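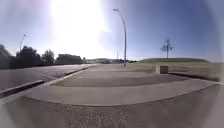 *The path beside the road where the Hinia carrier was tested in May.*

The engineer who agreed to speak with me had one condition, that I would not print the name. "It was a fault of the whole team," the engineer told me. "If there is one name in the article, people will think it was one person."

We talked on a Friday, in the canteen of Naren, the small firm which builds the Hinia. It is a four-wheeled carrier for parcels, made to drive on sidewalks and paved paths without a person walking next to it. In May, on a test with no parcels inside, the machine stopped, turned to the left and went down a curb onto the asphalt. It stayed on the road until the safety operator pressed the remote stop. No one was hurt and no car was coming. The firm ended all its outdoor tests the same afternoon.

I asked what the first sign was. "There was no sign, and this is what still bothers me," the engineer said. "The operator was looking at a green light on the tablet. Green means that the vehicle knows where it is. It believed that it knew."

The Hinia finds the edge of the path with cameras, and with a second sensor from a supplier called Masson. Each of them gives a number for how sure it is. When the two do not agree, the software must choose, and before May it always chose the one with the higher number.

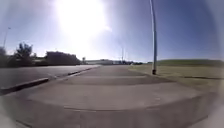

The problem with such a rule is easy to explain when the sun is in front of the vehicle. A strong light makes part of the picture white, and the edges near it become weak. The team knew this and had trained the software with 3000 pictures taken against the sun. After the incident they looked through them again, one by one. Only 437 showed a curb with its own shadow next to it, and in most of these the curb was on the right side.

"So the software had seen the sun many times, and curbs many times," the engineer said. "It had not seen enough of the two together, on the left. It took the line of the shadow for the edge of the path, and it put the real path farther to the left than it was. Then it corrected its position. From its own point of view it was driving very nicely."

And the second sensor? The engineer was silent for a moment before answering. The Masson unit had seen the drop at the curb correctly. It reported it 406 milliseconds before the first wheel went over. But its number was lower than the number of the cameras, and the report was put aside. It is written in the log file, where the team found it in the evening.

"I have read this line of the log maybe a hundred times. We paid for a good sensor, we mounted it well, it told us the truth, and we had written a program that did not listen."

I wanted to know about the emergency stop also, because in the first report of the firm it is mentioned only in one sentence. The engineer did not try to make it look better. The remote had a delay of up to 2000 milliseconds when the radio connection was weak. This value came from an older indoor machine, the Sturik, which moves at walking speed between shelves. It was copied into the new project and it stayed there.

"In a warehouse, two seconds is not nice but you can live with it. Next to a road it is terrible. Everybody in the team could have opened that file. I opened it myself in the winter, for another reason, and I did not see it."

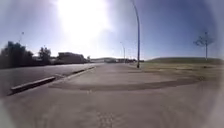
Since then three things are different. A report of a drop from the Masson unit now stops the wheels at once, and no number from the cameras can cancel it. The vehicle also stops by itself when the radio is silent for a fifth of a second. The third change has nothing to do with software: the operator must walk on the road side, between the machine and the traffic, with a hand on the stop button.

The last rule is not popular. Some colleagues said that it makes the tests slow and that a customer who comes to visit will see a robot with a babysitter. "Then they will see it," the engineer said. "I prefer this conversation to the other one."

The new training pictures are still being collected, on paths with a curb on the left and at hours when the sun is in the direction of travel. Grass on the other side is also of interest, because when it is dry and pale the software sometimes mixes it with concrete. This second weakness was found only by searching for the first.

I asked when the Hinia will drive alone again. The engineer did not want to give a month. Naren has asked a laboratory from outside to repeat the incident with a dummy curb made of foam, and the team will wait for these results. The green light on the tablet has already been removed. The operator now sees both numbers, one under the other, and a red bar when they are far apart.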